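Software group update: recorded handling data and the new planning release
September 2025

The software group at Marnell has completed the first stage of its work on Drirkia, the planning and replay tool used across our household handling projects. This item sets out what has changed, what remains to be done before the next release, and how colleagues at the Wundcombe site can take part in the review.

Drirkia began as a small set of scripts for reading recordings made with hand-held grippers. Its purpose was narrow. It lined up the camera picture with the estimated path of the tool and allowed a developer to step through the two together. Over time other groups came to rely on it, and the scripts were asked to do a good deal more than they had been written for. The decision was taken last winter to rebuild the tool on a firmer footing, with one shared format for recordings and one place in which faults could be reported.

The rebuilt version reads all 371 recordings in the present household set. Under the old arrangement, a recording with a gap in its timing record was dropped without any notice to the person running the job. Drirkia now keeps such a recording, marks the gap and leaves the decision to the reviewer. Several groups had asked for this change, and it has already altered the way in which training sets are put together at both sites.

Most of the effort has gone into tool tracking. The planner needs to know where the gripper was at each moment and how far its fingers were open, and both have to be worked out from a wide-angle view that bends straight edges. Plain walls and smooth bedding offer few points for the tracker to hold on to, while printed boxes and checked fabric offer many. The tracker gives each point a weight according to how steady it has been, and the weights are now stored with the recording so that they can be examined afterwards.
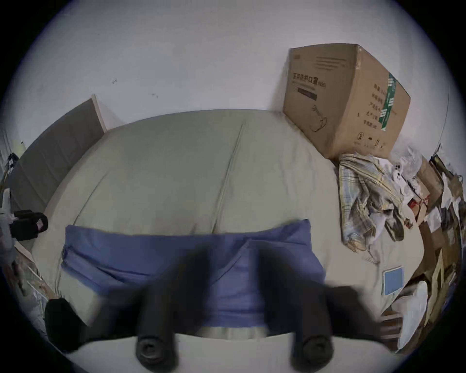
Why does the planner find cloth harder than a rigid object?

A rigid object keeps its shape when it is moved, so a single position and angle are enough to describe it. Cloth can fold, slide and bunch in a great many ways, and part of it is usually hidden under itself. The planner must therefore work from the portion it can see and correct its course as the cloth moves.

In the earlier software, a grasp on fabric was chosen once, at the start of a movement, and carried through to the end. The new release replaces this with a short planning cycle. At each cycle the planner looks again for a fold or raised edge near the fingers, compares it with the previous estimate and adjusts the approach if the two have drifted apart. The length of the cycle can be set in the project file. Groups working with heavier bedding may wish to begin with the default value and change it only after reviewing their own recordings.

A second change concerns blurred pictures. Quick finger movements leave streaks in the recording, and the previous finger-width estimate could jump sharply from one picture to the next. Drirkia now compares each estimate with its neighbours and records a measure of doubt beside it. Where the doubt is high, the value is held back from training until a reviewer has accepted it. The threshold is a matter of judgement – the group has set it on the cautious side for this release and would welcome evidence in either direction.

Hélène Robichaud, who leads the planning work, has asked that reports of faulty estimates include the recording name, the version of the software and the time at which the fault appears. Reports without a time can still be submitted, but they take much longer to trace. A short form has been added to the review window for this purpose, and the time is filled in automatically when the form is opened during replay.

Colleagues should also note a change to the way background objects are treated. The old software tried to label everything within view, including boxes, papers and clothing that had no part in the task. This slowed the work and produced a large number of labels which were never used. Drirkia labels only the material near the fingers unless the project file asks for more. Full labelling remains available for those studying clutter, and may be run on up to 3,000 pictures in a single job.

The format for project files was drafted jointly with Fehr, whose engineers maintain the control software on the arms at Wundcombe. Older files will open in the new release and can be saved in either form. Please keep a copy of the original until the arm software has been updated, as the present controller does not read the new cycle settings and will return an error when it meets them.

Review sessions will be held at Wundcombe over 10 working days. Each session has 7 places, and priority will be given to groups with recordings already waiting for approval. Those attending should bring a project file that they know well, including one with known faults if possible. Requests for a place should be sent to the software group through the usual booking page, with the name of the project and the version of Drirkia now in use.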